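Home | Projects | Bench Notes | Downloads | About

Filed under: Checklists, Manipulation, Wrist Camera

Pre-run safety and inspection checklist, cluttered plants bench (with my comments)

I keep getting asked for the list we use on the Woton arm before a block of stem-reaching trials, so I've typed up my own copy, scribbles and all. The method is the one from the Ustham write-up: the policy only gets the wrist view, and we compare reaches with and without the short "peek" move beforehand. Most of the boring lines exist to keep that comparison fair. The rest keep my fingers attached.

ARM AND CELL

[x] E-stop pressed and released, arm drops out of run mode. OK. Do it from the chair, where you'll really be sitting!

[x] Speed cap at 30 percent for the first ten reaches. OK. I've left it there all day before and lost nothing but patience.

[x] Force limit loaded from the bench profile. OK, but check it after every restart. Mine went back to the default once and the arm leaned on a pot like it was waiting for a bus.

[x] Wrist cable has slack at full rotation. OK, new tie added. The old one was rubbing.

[ ] Finger pads clean, no cracks. NOT OK. Left pad has a nick near the tip. Fine for fake stems, swap it before we go back to the Brollari cups.

CAMERA

[x] Lens wiped. OK (fingerprint, mine).

[x] Mount screws snug. OK. If you had to turn one, redo the hand-eye calibration. Yes, the whole thing. I know.

[x] Exposure locked. OK. Auto exposure was jumping around in October and it made the peek condition look better than it was, so we threw out 200 trials. Still sore about that one.

[x] Focus left alone. OK. Close stems are going to be soft and that's part of the test, so please don't "fix" it.

BENCH

[x] Pots sit flat and don't rock. OK.

[x] Paper table cover smooth, no lifted corners for the gripper to catch. OK.

[x] No loose foam beads on the floor. Swept. They're slippery and they get into everything (I found one in my sandwich).

[x] Stems between the camera and the pots. OK. We want the reach to start with the view partly blocked, otherwise the peek has nothing to do.

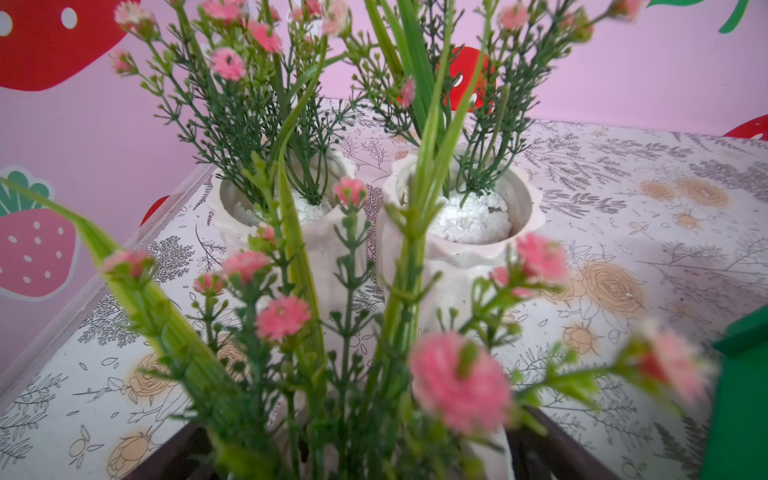 [x] Backdrop same as the last block. OK. The Ebrahimi baseline did noticeably worse for us with a busy background, so if you change the wall or the paper, start a new block and write it down.

LOGGING

[x] Disk space for up to 1000 clips. OK.

[x] Condition order shuffled, 40 reaches per condition. OK. I used to alternate them by hand and kept losing my place.

[x] Stops and near misses logged with a reason. OK. "Weird" isn't a reason, and I say that as the person who typed it.

Open item: left finger pad. Cleared to run at the capped speed until it's replaced.

Contact the bench | © Woton project pages | Back to top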